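Zerkilstead College Robotics Club
Household Tips for Simulation Teams, February 2019

The following notes have been compiled for members preparing entries for the Drurkdale Home Tasks Challenge. They concern the ordinary household knowledge that a simulated tidying routine must reflect. Teams are asked to read them before submitting a task list to Samira Hattar.

Doorways and floors
Long-handled tools should be kept clear of any route between rooms. A shovel stood against a wall should be placed well away from the door, and the task list should state whether it is to be moved or left alone. Doors are to be fully open before a routine begins.

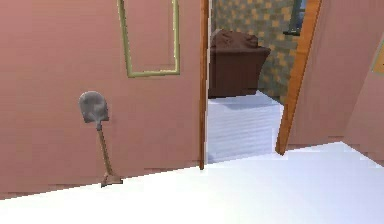
Armchairs should be approached from the front. Teams should allow a clearance of 30 centimetres on each side and reduce speed at the threshold. Cushions may be straightened once the floor has been checked, and never while an item is being carried.

Bathrooms
Work from the highest surface to the lowest and leave the basin until last. Bottles are to be moved singly and set down upright. A sponge should be squeezed out and stored flat, apart from anything used on the teeth or face. Trigger sprays are lifted by the body of the bottle, as the head turns easily under load.
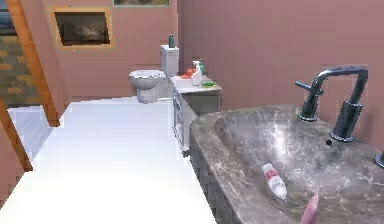 Tubes should be picked up at the middle with light pressure and returned to a shelf or beaker with the cap closed. Stone basins mark easily if acidic cleaners are used; a mild soap and a soft cloth are sufficient. Toilet lids should be closed before any item is carried past.

Submission
Each team may enter up to three routines. A trial run of about seven minutes will be allowed at the Druvville workshop. Queries on scoring should be addressed to Henryk Grabowska.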